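Bench notes, block set, 21/04/2019

Carried on with the pale blocks for the Tolari set. Smaranda had left the list from last time on the shelf and I worked down it. Edges first. The finish on the long faces is fine and I don't want to take any more off them. Grain is straight enough that 200 grit along the length is all they need. Delia would like the end faces a touch softer at the edges so small hands don't catch on them, and I agree, but not so round that they won't stand up on end.
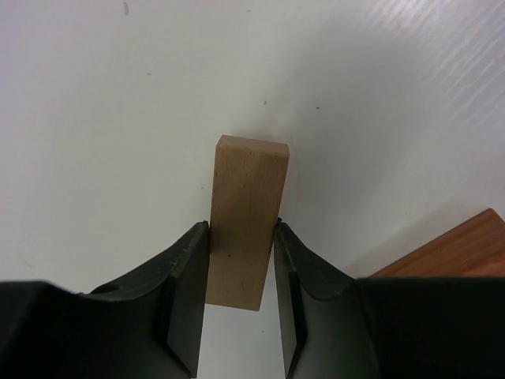 Small dark flecks in the timber are staying. Wim asked whether we should be sorting them out, and my answer is no, unless one lifts when you run a fingernail over it. A fleck is a fleck. Anything with a proper split or a torn corner goes in the offcuts tin for Horațiu, who wants test pieces for the oil.

Oil: still undecided between the Solerent and leaving them bare. Bare looks better to me and keeps the colour light. The Solerent test piece on the windowsill has gone more yellow than I expected. Leave it there until August and look again.

To do next
1. Go over the end faces with 200 again, light pressure, block held upright.
2. Wipe down with a dry cloth. No damp cloth, it raises the grain.
3. Check the cubes against the square. Keep them to the left side of the table so they don't get mixed with the long ones.

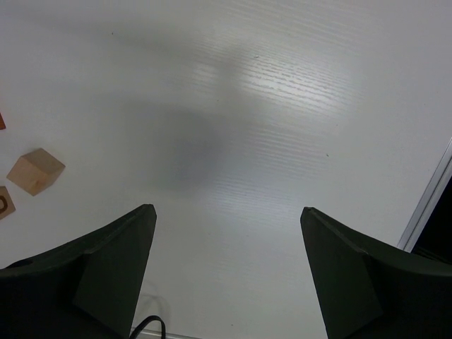

4. Stand each long block on the white table and look for rocking. The table is flat, I checked it with the Neagu straight edge.
5. Put the good ones in the tray and write the batch on the lid.

The white top is handy for this as any dust shows up under a low light, but the glare is a nuisance when I'm looking at an end face. Sânziana suggested a sheet of grey card. Will try it. Top could do with a proper clean too, wiping only seems to move the marks along.

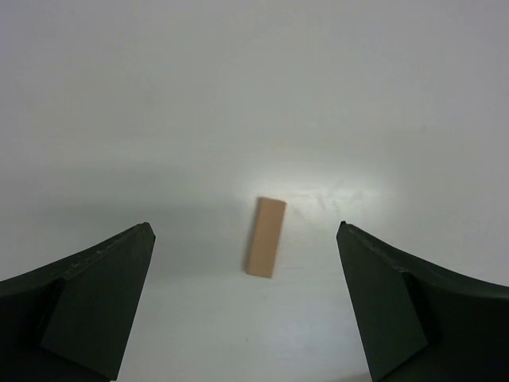 Long block on the white table.

Need more 100 grit, down to the last sheet. Ask Wim to add it to the Daninau order.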